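Household Budgets > Groceries & Shopping > Gomance "lifetime savings" number, does anyone believe it?

dry_goods_dana
Got the email from Gomance telling me I've "saved $393" since I signed up last February. I'd love to know where it went. My grocery spending is up over the same stretch, my checking account looks the way it always does, and I still paid them $6 a month for the privilege. Has anybody tried to match that number against real receipts?

pelham_two
It's measured against the "regular price," and they decide what the regular price is. Look at anything from Brander on there. The coffee is crossed out at a price I have never seen it sold for in any store in my life. Buy it at the normal price and they add the difference to your total.

mtnlaurel
I'll stick up for them a little. $6 a month is $72 a year and I make that back on diapers and cat litter alone. I don't care what the savings counter says, I care what I paid. Checked it against Thiele before I joined and Gomance won on most of what we buy.

dry_goods_dana
Before you joined, sure. Have you checked lately?

mtnlaurel
No. But I'd notice if it had jumped.

pelham_two
Would you though? That's how these things work. You do your homework once, you sign up, and then it shows up on the porch and you stop looking. I did the same with my car insurance for years and I consider myself a cheap person.

C. Aliyu
Longtime reader, don't post much. I kept every Gomance receipt for 5 months and priced the same list at Thiele the same week, store brand for store brand where I could. Some months Gomance came out ahead and some months Thiele did. Once I put the membership fee in, Thiele won overall, by less than I'd guessed going in. I would not call it a scam. I would call the savings counter advertising.

Two things that made it worse for Gomance:
The pack sizes changed on the paper towels and the trash bags, same price. I only caught it from the sheet counts.
I bought stuff I would not have bought, to get over the free shipping line. Snacks, mostly. Those got counted as "savings" too.

Chukwuemeka

mtnlaurel
OK that's more useful than the usual griping. Did you count gas and time for the Thiele trips? Ours is a haul.

C. Aliyu
I pass it on the way home from work so I put zero. If it was a special trip for me I think it would flip. So you may well be right for your house.

gravyboat
What about the 5% back with the Sterkside card? That's supposed to be the whole point of the membership.

pelham_two
Store credit, and it expires. 5% of a marked-up price that you have to spend in the same marked-up place. Pass.

gravyboat
It's still money. I've used mine every time.

pelham_two
It's a coupon. If my boss paid me in coupons I'd have something to say about it.

gravyboat
I just don't get the outrage. Everybody marks stuff up and crosses it out. Department stores have done it since my grandmother was shopping. At least with this one I don't have to get dressed.

dry_goods_dana
Not outraged. I'm annoyed that I read "$393" and felt good about it for a whole evening before I thought to ask what it was compared to. And I'm someone who reads the unit price tags.

Anyway, I called. The rep was nice enough but couldn't tell me how the regular price gets set, just that it "reflects market conditions." I asked whether I could get a list of the items that made up the number. She said the report isn't available to members. Then she offered me a free month, which I took, so make of that what you will.

Going to do what Chukwuemeka did but shorter: same list, both places, one month, with the fee split out. Canceling if it loses. Will post the totals even if I end up looking dumb. 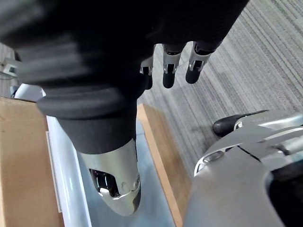
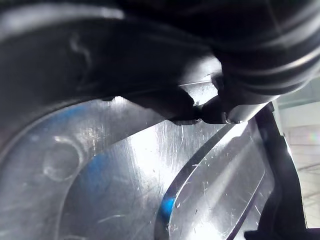
Attachments (2). Open cardboard box is in the first one.

mtnlaurel
Put the pack sizes in your list too. I went and looked at our trash bags after reading this thread and now I'm a bit irritated.

pelham_two
Welcome aboard. And set a reminder for when that free month runs out, the renewal date is buried under account settings.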